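Three grippers, one arm and a bin of odds and ends

A small trial in Sornmont set out to find which hand suits a mixed bin. The cheapest one did better than expected, and the cameras caused more arguments than the grippers.

2021-06-25

Most people who buy a robot arm spend months choosing it. They compare reach, payload and price, and they ask for a visit from the sales engineer. The gripper is often picked in an afternoon, from whatever the arm's supplier happens to list on the same page.

Tramau, a packing firm on the edge of Sornmont, did it that way the first time. It bought an arm and a suction cup to move boxed goods from a conveyor to a pallet, and for boxed goods the suction cup was fine. Then the firm took on returns work for an online shop. Returns don't come in boxes of one size. They come as single items, often out of their packaging, in any order and lying any way up. The suction cup could manage a flat tin and a hardback book. It couldn't hold a scarf, a colander or a set of keys.

So in May the firm cleared a corner of its maintenance shop, put in two metal bins side by side and set about testing other hands. The work was done with Cevix, a robotics consultancy that helps small firms set up their first cells. I spent two days with them while the trial was under way.

The plan was simple. An item goes in the first bin. The arm picks it up and puts it in the second. Then it goes back the other way. A pick counts if the item arrives in the other bin and stays there without being dropped on the way. Each gripper was to get 400 attempts, spread over the same set of household goods and toys, with the same arm and the same controller throughout.

The three grippers were a plain parallel jaw, driven by a small electric motor; a jointed-finger gripper with linkages that let each finger fold around an object; and a soft gripper with moulded silicone fingers that bend when air is pumped into them. The jointed one is made by Parry and costs more than the other two put together.

The parallel jaw went first. It has two flat fingers that move towards each other in a straight line, and there isn't much more to it. Programming it is easy, as the point where the fingers meet is always in the same place. Blocks, boxes and small bottles gave it no trouble. Anything round lying close to a wall was harder. The jaw needs clear space on both sides of an item, and in a bin with sloping walls there often isn't any. The arm would come down, touch the metal and stop with a force warning. Someone then had to clear the warning and start the cycle again.

The soft gripper was the one everybody wanted to like. It is quiet and it doesn't mark things. It picked up a rubber duck, a sponge and a pair of rolled socks without any fuss. With heavier items the fingers sagged, and a full shampoo bottle slid out of them again and again. It also needs compressed air, which Tramau has, and a valve box, which it had to buy. One of the fingers split during the second morning. A spare was fitted and the run carried on, but the technicians wrote the split down as a cost, and I think they were right to.

The jointed-finger gripper took longest to set up. Its fingertips swing in an arc as they close, so the height of the grip changes with the width of the item. If the arm comes down to the right height for a wide object, it will be at the wrong height for a narrow one. Cevix dealt with this in the controller by linking the height of the wrist to the opening of the fingers. The first version of that code drove a fingertip into the floor of the bin. The second was slower and worked.

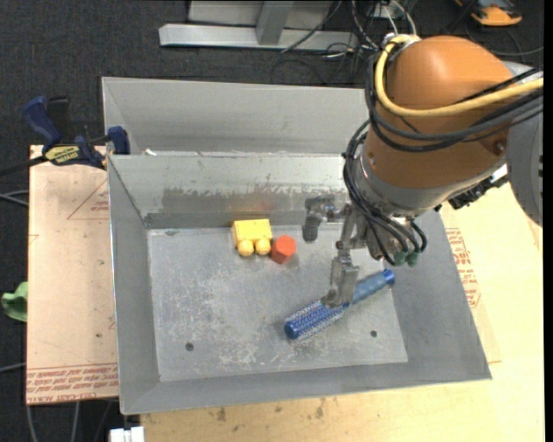
Does a gripper with jointed fingers always beat a plain two-finger jaw?

It depends on what is being picked. Jointed fingers help with odd shapes and with items that lie at an angle, but for square, regular goods a plain jaw is quicker, cheaper and easier to look after.

Long, thin items turned out to be the best test of all. A brush with a fat head and a narrow handle has its weight at one end. Take it by the handle and it tips. Take it by the head and the grip may be too wide for the jaw. The best place is near the join, where the two parts meet, and every gripper did better there. Getting the software to choose that spot was another matter. Left alone, it tended to aim for the middle of whatever outline the camera gave it, and the middle of the outline isn't always the place where the thing balances.

The cameras took up more of the first day than I had expected. Tramau wanted a single fixed camera looking down at the bins. Cevix wanted that and a second one on the wrist. The case for the fixed camera is that it never moves, so it only has to be calibrated once, provided that no one knocks it. The case against is that the arm gets in its own way. As soon as it reaches over the bin, part of the view is lost, and the last few centimetres of the approach are done more or less blind.

A wrist camera sees those last few centimetres well. It also adds weight, and another cable to a part of the arm that already carries plenty of them. Cables matter more than newcomers think. A loop left too long can catch on the rim of a bin. One left too short pulls tight when the wrist turns, and after a few hundred turns the connector starts to work loose. The trial lost most of an afternoon to a fault that looked like a software problem and was a plug.

In the end both cameras were used, and the runs were repeated with the wrist camera switched off. The difference was small for the soft gripper, which is forgiving about where it lands. It was large for the parallel jaw. The jointed gripper came between the two.

Metal bins bring their own trouble. They shine, and a bright object throws a tint of its colour on the wall next to it. A depth camera can read a reflection as a surface that isn't there. Tramau's people asked whether the insides could be painted matt. Cevix advised waiting, on the grounds that paint would be scraped off by the fingers before the month was out. They turned down the overhead light and put a diffuser over it, and the false readings became fewer.

Two controllers were tried as well, though this was a smaller part of the work. One was the arm maker's own. The other was a general-purpose industrial computer running the Cevix software. The maker's controller was steady and gave clear error messages, but it would only talk to the Parry gripper through an adaptor that added a short delay to each command. The computer had no such delay. It did need restarting twice while I was there, and a firm with one maintenance engineer on shift may not want to be learning how to restart it in the middle of the night.

As for the results, the jointed gripper had the best record over the full set of items. The parallel jaw was second, and closer than the difference in price would suggest. The soft gripper was third overall but first by a wide margin for cloth and anything squashy. Of the jaw's 400 attempts, 101 failed, and most of those were with items lying against a wall or touching each other. Items touching each other were awkward for all three. When two blocks sit side by side, the camera may take them for one object, and even when it doesn't there may be no gap for a finger to go into. One answer is to nudge them apart first. This takes a few seconds per pick and Cevix hadn't finished tuning it when I left.

Those figures belong to one arm, one pair of bins and one set of goods. A firm that handles spare parts for cars would get different ones. I would be wary of anyone who gave a single success rate for a gripper without saying what was in the bin.

Wear is the thing the trial couldn't measure. Two weeks of picking will mark the floor of a bin and take the edge off a fingertip pad, but it won't tell you what a linkage is like after a year. The Parry gripper has a lot of moving joints, and each one is somewhere for grit to get in. The maker recommends cleaning and checking them at set intervals. The jaw has a slide and a screw, and Tramau's engineers were happy that they could mend it themselves.

Tramau has not placed its order yet. When I last spoke to the firm it was leaning towards the parallel jaw with longer, narrower fingers, which would reach down beside a sloping wall more easily, along with the wrist camera. Cloth items would go on being sorted by hand. The jointed gripper is staying on loan for a few more weeks while the nudging routine is finished, and the same goods will then be run through again with both. The suction cup has gone back to the pallet line.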